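Choosing a Color for the Back Bedroom

I have been putting off the back bedroom for the better part of four years, and this September I finally ran out of excuses. The guest bed is gone to my niece, the boxes are in the garage, and I have a good drop cloth and a bad shoulder. What I did not have was a color, and if you have ever stood in a paint aisle with your reading glasses pushed up on your head you will know how that goes.

My mother never had this trouble. She painted every room in our house on Ivbridge Road the same warm cream, and when one room got scuffed she opened the same can and did it again. I used to think that was dull of her. Now I think she probably had more free evenings than I do, because I have spent mine taping little squares of paper to the wall and squinting at them over a cup of tea.

I started with whites. I brought home so many whites! There was one that looked lovely in the store and turned the color of skim milk by suppertime, and another that went a bit pink, like the inside of a shell. After that I got brave (or tired) and began looking at the dark end of the fan deck, the wines and plums and those deep muddy reds that make me think of old theater lobbies. My first apartment had a landlord who would not let you hang a picture, never mind paint, and I believe part of me has been wanting a really dark wall ever since.
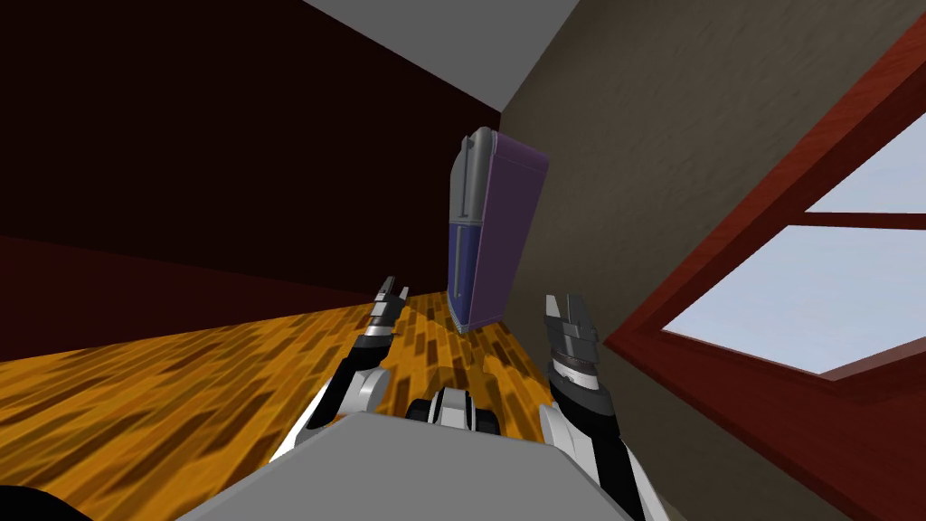 Young-sook Na wrote back that I should do it and stop asking everybody, that a deep red wants a warm floor under it and I already have one, and that the only thing she regretted about her own dining room was using flat paint, which shows every elbow. She also said to do one wall first and live with it through a rainy week. I have read that message several times now, mostly for courage.

So one wall it is, the long one behind where the desk will go. I bought a gallon of something called Bodska Red, which came to more than I meant to spend, and a small roller for the edges. The man at the counter told me dark colors need a tinted primer, and I nodded as if I had known that. The wall is 37 square feet smaller than I had figured, by the way, on account of the closet, which I measured straight through as though it weren't there. I was so pleased with myself with the tape measure, too.

I did the first coat after breakfast with the radio on and both windows open. It looked dreadful. It looked like somebody had spilled jam and tried to hide it. I went and pulled weeds for an hour so I wouldn't have to see it, and when I came back it had settled down some, and by the second coat I was standing in the doorway with my hand on my chest like a woman in an old movie.

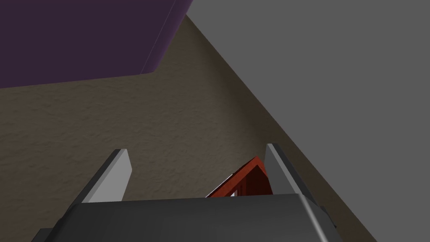
The other three walls are still up for discussion. I don't want them to fight with the red, and I don't want to go back to cream and feel my mother nodding at me from the hallway either — though she'd be entitled. What I keep coming back to is a soft taupe-brown with a bit of mottling to it, the kind of rough, speckled surface that spreads out beside the dark purple up there, since the two sit together so quietly. A plain gray would be the sensible choice and it would go with the desk. I may try a plaster-effect paint, if I can find one that doesn't need a special trowel and a weekend course.

Meanwhile the trim needs sanding, and I've found a crack over the window that I'd swear wasn't there in the spring. I have filler somewhere in the garage, behind the boxes, next to the good ladder.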